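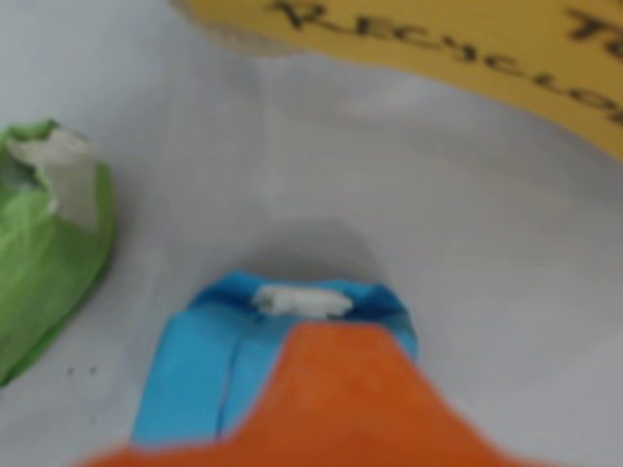 ## Recyclobots, post 1

Jun 12, 2022. Write-up of our term project at the Trelcombe robotics club, in short posts. I'm putting it here so that next year's group can find it.

**2.** The task is sorting. Bits of rubbish go on a table, and the arm has to pick each one up and drop it in the right cup. We went with crumpled paper and small blocks. They're cheap, and a crumpled thing is much harder to pick up than it sounds.

**3.** The team is me, Shivam Rastogi on code, Safta Gavrilă on printing and Jeferson Meireles on everything to do with the table. Nazar Koval runs the club and lets us have the key on Sundays.

**4.** We teach the arm by moving it ourselves and recording what it does. One recording is one pick and one drop. We have 223 good ones. The target was 300 and we won't reach it before the open day.

**5.** Most of the bad recordings were my fault. I kept closing the gripper too early, and then the whole run has to be thrown out. Safta is the steadiest of us and did more than her share.

**6.** The small camera view is blurry. We tried to fix it twice and then left it. You can still tell green from blue, and colour is what we sort by. Shivam says the wide view does most of the work for deciding where to go, and the close one matters at the end.
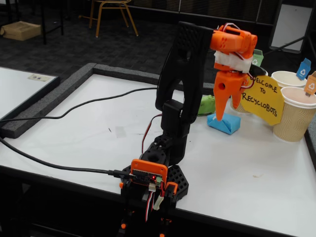 **7.** The arm itself is printed apart from the servos, the board and the wiring. The first set of fingers was too blunt and pushed things along the table. Safta printed pointed ones and those are much better on paper. On blocks they sometimes pinch a corner and let go.

**8.** Tape on the wrist is staying for now. A proper bracket is on the list for November, when the new club year has settled down and the printer is free again.

**9.** The foam edge was Jeferson's idea. Before that we lost a lot of time picking things up off the carpet. If you copy one thing from us, copy that.

**10.** Paper cups are light. If the gripper touches one on the way in, it moves, and after that every drop is off. We now put a bit of weight in the bottom of each and check where they stand before each run. The little flags are there for visitors, so they know which cup is which.

**11.** Results so far. In a set of 20 tries on blocks, 5 failed. Crumpled paper is worse and we haven't done a proper count yet. I'll post that when we have it, whatever it says.

**12.** Tarcísio Lins from the Conulley club asked if it copes with a different table. We haven't tried. My guess is no, as all our recordings come from one table in one room with the same lights on. He has offered us an afternoon over there to find out.

**13.** Still to do before the open day: more recordings with the paper close to the foam, a spare USB cable, and someone to look after the table while the rest of us have lunch. If you're in the club and can do an hour, reply here or tell Nazar.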